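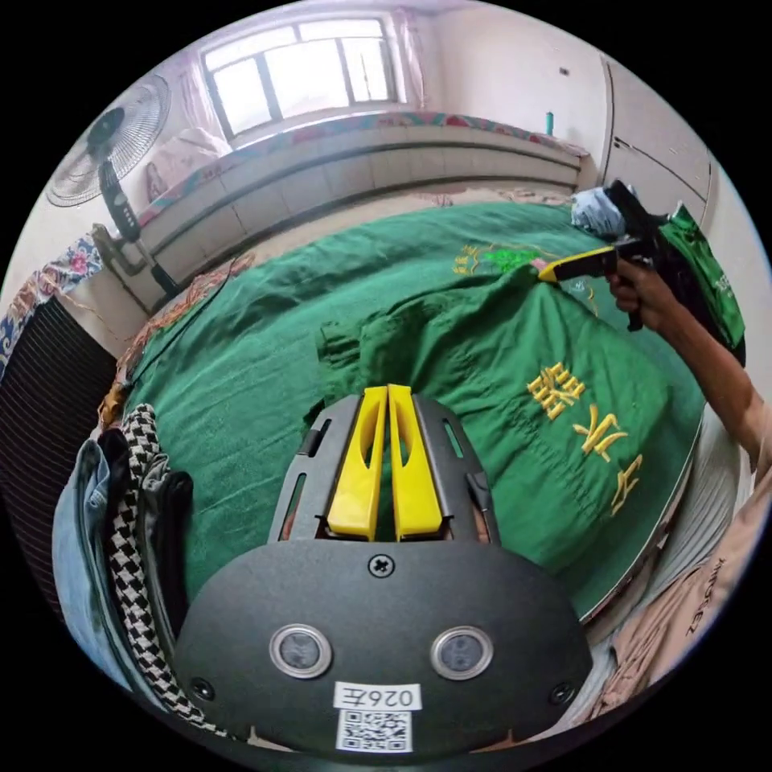 Figure 3. A pair of hand-held grippers used on a large green cloth spread over a bed. The one at right has the edge of the cloth at its yellow finger tip.

4. Building the pair and bringing it home

4.1 The workshop period

Most of the Pornix pair was put together on the long bench at the Tritcombe shared workshop, in evening sessions that had to fit between the woodturning class and the people who mend bicycles. We had started in August with the idea that a hand-held gripper would be the easy half of the project and that the arm it is meant to teach would be the hard half. That is still true of the arm, which we describe in Section 6, but the hand-held half took up more of our time than we had planned for, and we think the details may save somebody else a few evenings.

Each unit has a body with a rounded rear plate, an upright frame with side rails, and two slotted fingers. The operator holds it by a handle, opens and closes the fingers with the hand, and carries the whole thing to the work. The rear plate faces the operator's own camera, so that is where we put the label and the code sticker, and it is also where we put the screws that come out when the unit needs attention. We used cross-head screws because every toolbox in the workshop had a driver for them and the smaller hex keys kept wandering off. A unit can be opened, have its finger link changed, and be closed again on a kitchen table.

The fingers were the part we remade most often. We went through 11 versions before settling on the present shape, and the differences between neighboring versions are sometimes so slight that we had to write on them with a marker to tell them apart. The early ones had no slot and were too stiff, so that a thin cotton hem would slide out the moment the operator lifted it. Cutting a long slot let the inner face give a little. A slot that was too long, on the other hand, let the tip twist when it met a thick seam, and a twisted tip is a nuisance with buttons. The version used here keeps a solid stretch at the tip and puts the slot behind it. We chose yellow quite late, after a week of going through test recordings in which dark fingers disappeared against dark trousers, and we only wish we had done it sooner.

Before anything left the bench we opened and closed each unit some 1,000 times, mostly while talking about other things. One link cracked during this and we thickened it. The opening of the fingers is read by a small Llanos board inside the body and passed to our logging program, Grillen, which stores it next to the video. The first wiring layout ran the signal cable across the hinge, where it was pinched now and then and gave readings that jumped about. Moving the cable to the fixed side fixed the jumping and also, to our relief, quieted a faint click that testers had been complaining about.

4.2 Working in a bedroom

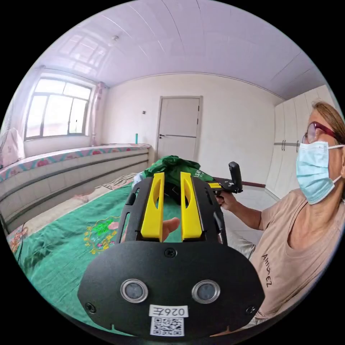
The reach of the operator turned out to matter more than the reach of the tool. At the bench we had always worked standing up, with everything at elbow height, and we had set the handle angle to suit. A bed is lower and softer, and people sit down next to it, lean over it, and work across it from the side. A handle that felt natural at the bench then bends the wrist in a way that becomes tiring after a dozen garments or so. We therefore stood the handle up vertically and rounded its top, and the person seated at right, in glasses and a light blue mask, is holding it in the posture we now design for, with the arm stretched forward over the bed and the tool aimed at the same crumpled green bundle as the unit in the foreground. Two tools converging on one small heap is a very common arrangement in our recordings, and it is the one that shaped the outer width of the frame. An earlier and wider frame knocked against its partner whenever the tips came close together, and the knock showed up in the motion data as a sharp step which we first took for a fault in the tracking.

We also had to learn how to treat the cloth underneath. On the workshop bench the surface was flat and hard, and a finger could be slid under a hem with the bench as a guide. A bedspread gives way, so that pressing down to get under a sleeve pushes the sleeve down as well, and the tips can pick up the bedspread along with the thing lying on it. Embroidery makes this worse, as a raised thread can catch on a sharp edge. We rounded the outer corners of the tips and left the inner corners square, which seemed to us a fair bargain between snagging and grip. Operators were asked to come in from the side at a shallow angle where they could, and to shake the garment gently before lifting it clear of the bed.

There is a good deal to be said for working in a lived-in room. The daylight moves, the colors of the bedding compete with the colors of the clothes, and there is always another garment waiting at the side of the one being handled. We did try, early on, clearing the room down to a plain sheet and a single shirt. The recordings looked lovely and the model trained on them was hopeless in anybody's actual bedroom - so we stopped tidying and asked people to leave their things where they were.

4.3 Shirts, plackets and pockets 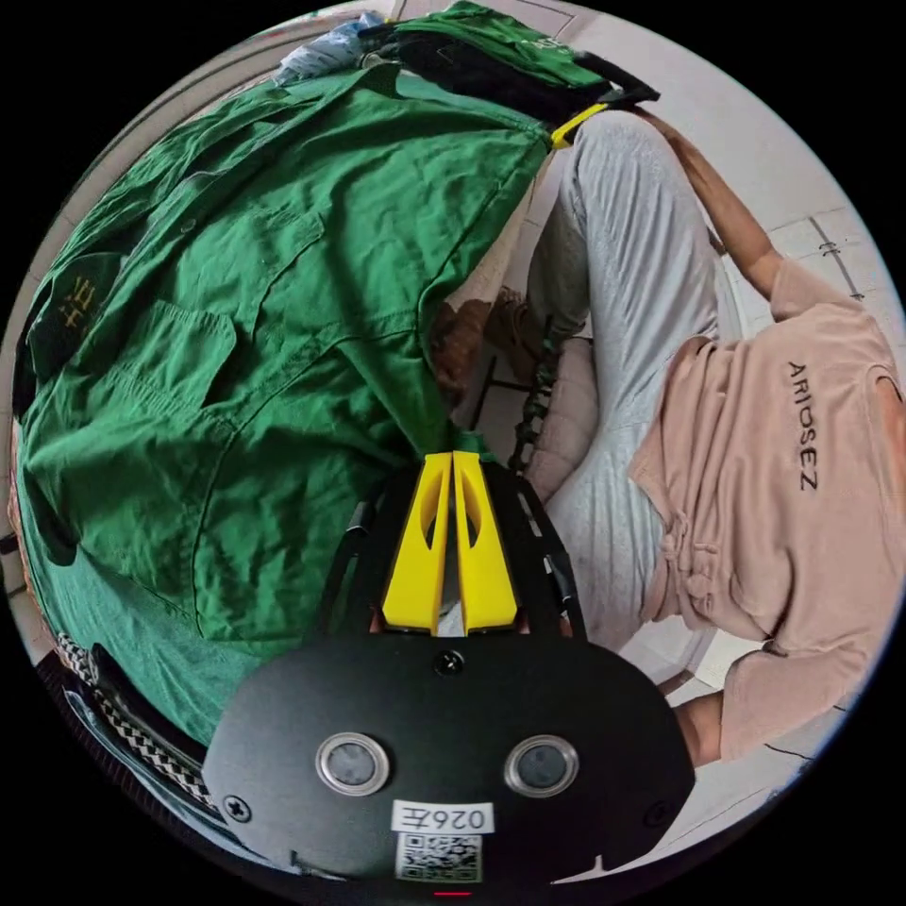 Figure 4. Green button-up shirt with a buttoned placket and a flapped chest pocket, with the gripper's finger tips at its lower edge and a small fold of cloth between them.

Heavy work-style shirts deserve a short section of their own. They hold their creases, which helps, and they have seams thick enough to find by feel through the handle, which helps even more. What they also have is a great many edges that look like the outer edge of the garment and are nothing of the kind. A pocket flap is the worst of these. Picked up by its flap, a shirt will rise a little way and hang crookedly, and a person will notice and let go, while a model that has only learned to grasp an edge will carry on with great confidence. We asked operators to take such shirts by the lower hem or by the shoulder seam, and to begin again from the heap if they got hold of a flap by accident. Those false starts were kept in the data and marked as such in Grillen, and we would encourage others to keep theirs.

The placket needs a different kind of care. With the buttons done up it behaves like one stiff strip and can be used as a handle for straightening the front. With them undone the two sides drift apart, and the second gripper has to be brought across to hold one side while the first gathers the other. We did not ask anyone to fasten buttons with the grippers. Two of us tried it in the workshop, with much laughter, and we are content to leave the matter to someone with finer fingers and more patience.

4.4 Keeping the units going

By 11th November we had stored 3,455 recordings, the longest of them 90 seconds, and both units were still on their original bodies. The finger links had been replaced, the screws on the rear plates had been tightened more times than we noted down, and a good amount of lint had been brushed out of the side rails. Lint is worth a warning. It collects where the fingers meet the frame and slowly adds drag, and the readings from the Llanos board will go on looking perfectly healthy while the operator squeezes harder and harder to get the same closing. A soft toothbrush at the end of each session is enough to deal with it.

The code stickers also need looking after. They sit low on the rear plate, where the heel of the hand brushes them when a unit is picked up off a bed, and a worn corner is enough to spoil a reading. We keep spares in an envelope taped inside the lid of the carrying box, together with two spare links, a short driver, and the toothbrush.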